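News from the Merkum bench

February has been a good, busy month for the Ronau project, and thank you to everyone who has come by for a turn with the hand-held grippers! We now have 91 usable examples of everyday things being picked up and put down, nearly all of them recorded at the white table, and we'd love to reach 100 before we send the set over to Clirkton for training. Brushes have been the favorite so far - they are friendly to hold, and there are so many sensible ways to take one by the handle. Please keep your moves slow and natural, the way you would at home.
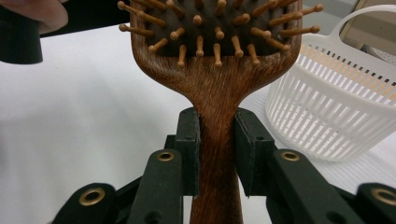

How long does one turn take? Plan on 9 minutes, with time for a practice try first, and you're welcome to stay for another if you're enjoying yourself. We're at the bench until 4 in the afternoon.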